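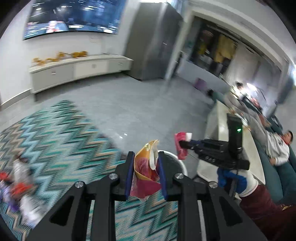

Vratislav Rusnák asks: We moved to Carnska in May and have been putting everything thin and crinkly in the grey bin. My neighbour says there is a separate bag for it. Is there, and do we have to pay?

There is, and it is free. The soft plastics round covers 1,157 homes in Carnska and the lower half of Sotholm. If you have the orange bag at your address you are on it. If you have no bag and your street is on the list at the foot of the green collection card, ring the depot and one will be left on your step.

What goes in the orange bag?
Crisp packets, sweet and biscuit wrappers, bread bags, the film from the top of fruit punnets, carrier bags, frozen vegetable bags, toilet roll wrap, pet food pouches (rinsed). Foil-lined packets are fine.

What doesn't?
Cling film, bubble wrap with paper stuck to it, compostable bags, nappies, anything with food still in it. Compostable bags cause the most trouble. They look the same on the sorting belt and a handful can spoil a bale.

Do wrappers have to be washed?
Shake out the crumbs. Only rinse things that held something wet, such as yoghurt or raw meat. Leave them to dry on the rack before they go in the bag.

Should I fold or knot packets to save space?
Please don't. Folded triangles and tight knots are too small and heavy for the blower and drop through with the grit. Loose and flat is best.

How do I tell film from foil?
Scrunch it in your fist and let go. If it springs back it is plastic film and goes in the orange bag. If it stays in a ball it is plain foil and goes in with the tins.

When is the bag collected?
Every two weeks, on the same morning as paper and card. Have it out by seven, tied, next to the paper box and not inside it. Bags put in the box get tipped with the paper.

My bag was left behind. Why?
Look for a tag on the handle. The crew tick a reason: wrong items, not tied, or too heavy. No tag usually means the lorry was full, and it will be back the next day, so leave the bag where it is. 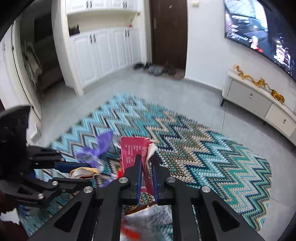
Amr Metwally

I answer the depot phone on most mornings, and the questions from here on are the ones I get asked more than once a week.

Where does it all go?
To the Mousavi yard at Hallitz, where it is sorted again and baled. Most bales are made into bin liners and damp-proof sheeting. Some film is too thin or too dirty and is burned for heat. We would like that share to be smaller.

How much is collected?
1,567 bags on the last full round. Of those, 67 were tagged and left, nearly all for compostable bags or food.

Can I use my own bag if the orange one splits?
Yes, for one collection, as long as it is clear so the crew can see in. Leave a note on it asking for a new orange one.

I live in a flat with a shared bin store. Is there a bag for me?
Flats have a wheeled bin with an orange lid. If yours has gone missing or has a general rubbish sticker on it, tell us the block name. Welington Miranda deals with the flats in Sotholm and Peter Zelenák with those in Carnska.

Can shops and cafés use the round?
Not at present. Home waste and trade waste have to be kept apart, and trade film needs its own paperwork. Ask the yard at Hallitz for a price.

Are wrappers from the bathroom or bedroom bin allowed?
Yes, if you pick them out first. Don't tip a whole small bin in. Cotton buds, tissues and razors end up in the bag that way — razors especially are a danger to the sorters.

What about torn corners and other little bits?
Put them inside a larger bag. Anything smaller than a postage stamp can go in general rubbish.

Page last checked 29/08/2025. Collection cards in large print can be picked up from the depot counter.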